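イチゴ一粒に腕一本　Huvuraの公開デモ、肝心の数字は示されず

ロボット開発のHuvuraが9月、Multurcombeの開発拠点を一般に公開した。食品の盛り付けや箱詰めの自動化をうたう同社の制御ソフト「Dridileo」を、実機で見せるという触れ込みである。主催者発表の来場者は198人。午前の回は立ち見になった。

会場の白い机に置かれていたのは、小さな鉢に入った赤いイチゴ一粒だった。机の上に下がった黒い二本指のグリッパーがこれを扱う。案内文には「現場の多様な食材に対応」とあったが、記者が見た回の題材はこの一粒に限られた。 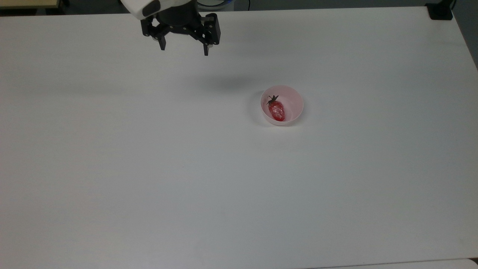 写真：本紙取材班（Multurcombeの公開会場で）

配布資料によると、Dridileoの学習には3,000回分の操作記録を使ったという。ただし、そのうち何回がイチゴで、何回が失敗だったのかは書かれていない。つかみ損ねた場合に実をどの程度傷めるのかも、資料からは読み取れなかった。質疑では食品加工会社の来場者が成功率を尋ねたが、担当者の答えは「条件によります」にとどまった。

条件というなら、この机はかなり恵まれている。背景は淡い灰色の仕切り板で、天板は白く、赤い実を見分けるのに邪魔になるものが周りにない。出荷場のイチゴはパックの中で重なり、葉が絡み、大きさも揃わない。そこで同じ動きができるかどうかが、買う側の知りたいところだろう。

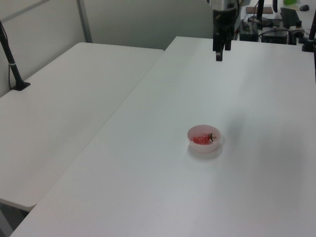

価格についての説明もなかった。協業先として名前の挙がったSchnyderは設備の据え付けを受け持つとされるが、保守費をどちらが負担するかは「協議中」との回答だった。資料には、処理能力の目標として1時間に173個という数字が載っている。目標であって実測値ではない。測定に使う品目の記載もなく、手作業の速さとの比較は付いていなかった。

来場者の受け止めは割れた。「柔らかいものに取り組む姿勢は買いたい」という声がある一方、選果場を営むという男性は「うちの台に持ってきて、半日動かしてもらわないと何とも言えない」と話し、資料を折ってかばんにしまった。

Huvuraは次の段階として、協力先の作業場で50日間の試験運転を行うとしている。開始時期と場所は未定。試験の結果を公表するかどうかを尋ねたところ、担当者は「前向きに検討する」と答えた。公表する場合の項目についても、現時点で決まったものはないという。

次回の公開は参加無料、事前申し込み制で、日程は同社の案内ページに掲載される。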